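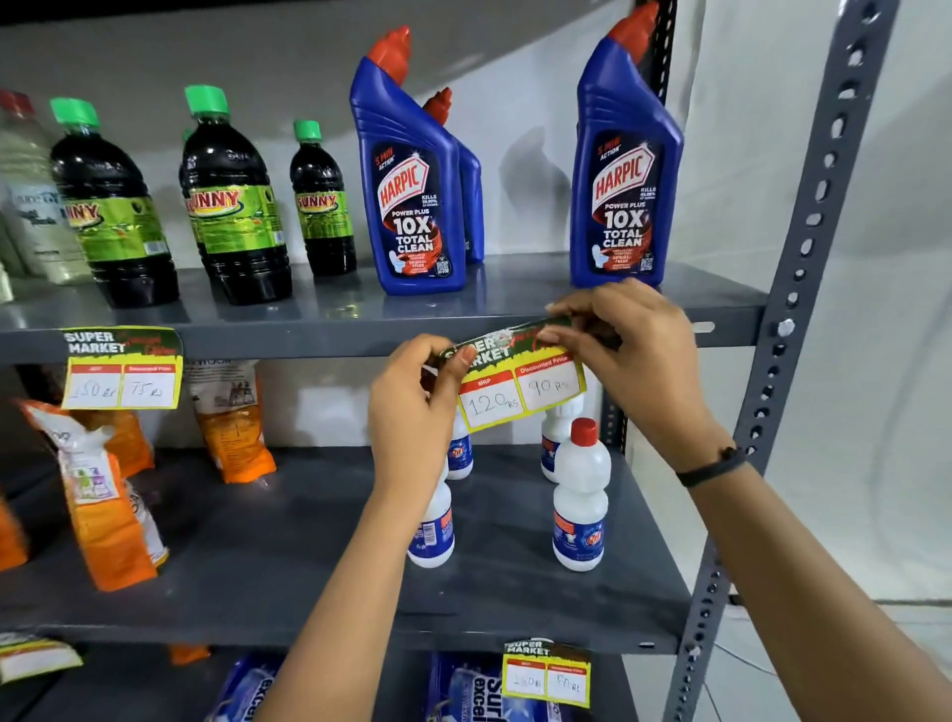

Chapter 8
Contact Faults in Light Assembly

8.1 A label that would not stay down

Pressing a price label onto the front edge of a shelf takes a person a few seconds. The same job is hard for a robot arm. The label is thin and bends under its own weight. The edge it goes on is narrow, and the goods behind it stand close to the front. The arm has to push hard enough to seat the label and softly enough not to move the shelf, and it has to judge both from a force signal that is small and noisy.

The case used in this chapter is the Kulen shelf trial. The cell consisted of a single Sestach arm on a wheeled base, fitted with a flat two-finger gripper and a wrist force sensor. A Sislow controller ran the job. The arm took a printed label from a tray, moved it to the shelf, pressed it on from left to right, and let go. The trial ran to 672 placements. Of these, 17 ended in a recorded fault. Most were minor: a label dropped, or a label seated at an angle. In 2 of them the arm kept moving after it should have stopped, and those are the subject of the next three sections.

Read the case with the hand method in mind. A person fitting a label uses two hands. One hand fixes an end, and the other guides or flattens the rest. Each hand gives the other a fixed point to work against. If one end slips, the worker feels it at once and has a free choice of which end to correct.
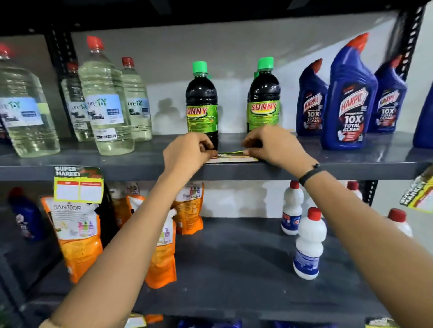

Figure 8.1. Label strip held at both ends against the shelf lip, manual method.

The Sestach arm had one gripper and so had no fixed point. It relied on the part of the label already pressed down to hold the part still to come. When the left end was well seated, this worked. When the left end was only partly seated, the label pivoted as the gripper moved right, and the left end lifted. The wrist sensor could not detect this, as it measured force at the gripper only.

8.2 The fault sequence

Both serious faults followed the same path. The steps are given in the order in which the controller log recorded them.

1. The gripper made contact and the force rose to the level set for "label touching shelf."
2. The gripper moved right. The left end of the label lifted.
3. The free end folded back between the gripper and the shelf. The measured force fell.
4. The controller took the fall in force as loss of contact and moved the gripper forward to find the shelf again.
5. The folded label slid over the lip. The gripper followed it above the edge and into the space over the shelf.
6. The gripper met a bottle. The force rose, and the controller accepted this as contact with the shelf.

Step 6 is the important one. The program had a force limit, and the limit worked as written. A standing bottle tips at a force well below that limit, so the limit was never reached. In the first case the bottle moved back and stayed upright. In the second it fell against the bottle next to it, and an operator pressed the stop button.

Note that no part of the cell was broken. The sensor was in calibration, the gripper closed to the correct width, and the arm held position within its rated error. Replacing parts would have changed nothing. The fault was in how the force reading was understood.

8.3 Why the goods matter

A hazard review often looks only at the arm and the people near it. The goods on the shelf belong in the review as well.
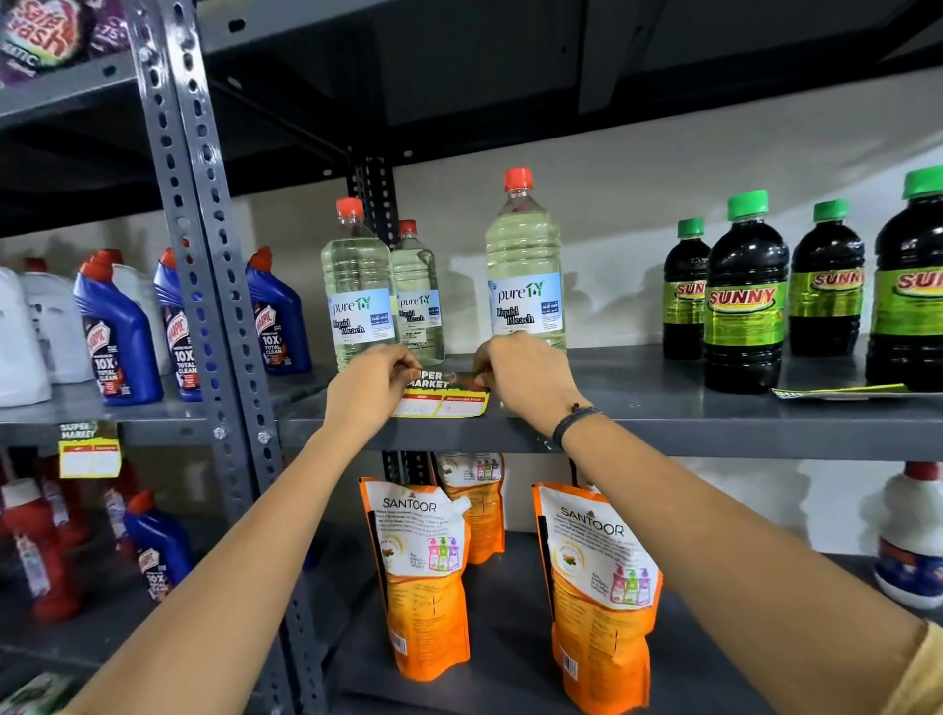 Section last revised: February

Shelves for household cleaning goods commonly carry bleach and toilet cleaner a short reach apart. Chlorine bleach must never be mixed with an acid cleaner, as the two together give off a toxic gas. A dropped box of cereal is a cleanup task. A pair of split bottles may be a reason to clear the aisle. The first review of the Kulen cell listed pinching and collision with a shopper, and for goods it listed only "breakage, low cost." It was rewritten after the second fault.

The revised review added three requirements:

- A position limit. The gripper may not pass the plane of the shelf lip at any force reading.
- A search limit. After a loss of contact the arm may move forward by no more than the thickness of one folded label. It then backs away and calls the operator.
- A goods class for each bay. Bays with liquid cleaners are labeled by hand until the first two limits have been tested.

The position limit is the strongest of these. It does not depend on the force signal, and it still holds if the controller again mistakes one kind of contact for another. It does depend on knowing where the lip is. Errors in that measurement are treated in Section 8.5, using data from the Ramasamy test bench.

8.4 Terms used in this chapter

False contact: a force reading that meets the contact condition although the tool is touching the wrong object.

Guarded move: a motion that ends when a stated force or position is reached, whichever comes first.

Search motion: a motion made to regain contact after it has been lost.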